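Notebook, bimanual cell, Festhorpe — November, Saturday, started after lunch

Sorting task, part set B, policy Irnia with the new sampling of start poses.

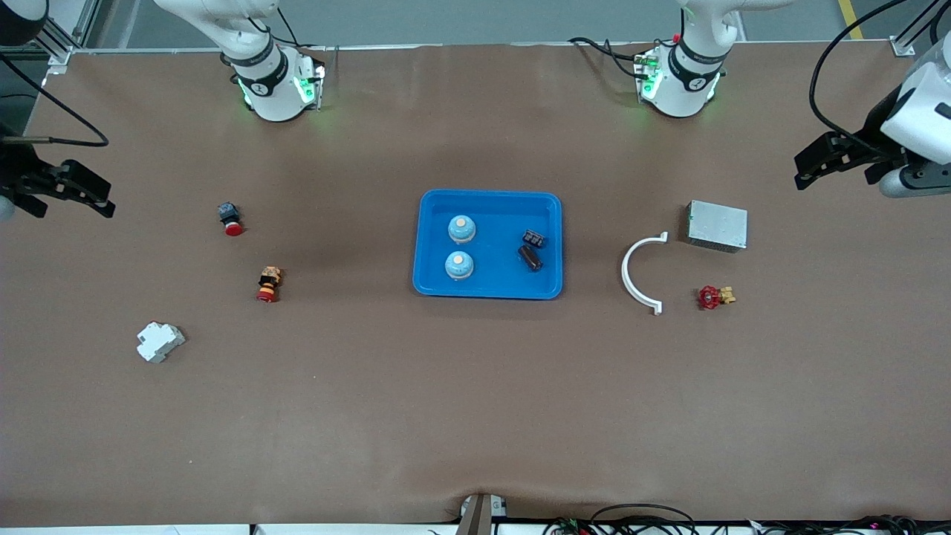

The question for today is still the same one: does the policy choose the arm by the side where the part lies, or does it only repeat the order from the demonstrations? In the last entry I wrote that it chooses by side. I am less sure now.

We have 187 demonstrations in the training set. Today I ran 44 trials with the blue tray in the middle and parts on both sides of it. The capacitors and the round light-blue components count as "already sorted" and must not be touched.

Result: 21 trials without any error. Most of the failures are of one type. Both arms start to move to the same part, then both stop and wait — the timeout ends the trial. It happens more often when the part is near the tray. With the pipe clamp it never happened, with the push buttons many times.

Engelbrecht baseline (fixed rule, left half to one arm, right half to the other) does not have this problem, of course, but it also cannot help when one side has more parts. I don't want to go back to it.

Gratero log viewer shows the arm choice score is almost equal for the two arms just before they stop. I think a small penalty for changing the choice could be enough. I set it in the config but did not train yet. Checkpoint used today is step 714, please do not overwrite it.

To do:
- repeat the same layouts with the penalty
- check time sync of the two wrist streams, there was a warning in the log
- ask if the valve can stay in set B, its grasp labels are not consistent

Last updated: Saturday, 17:40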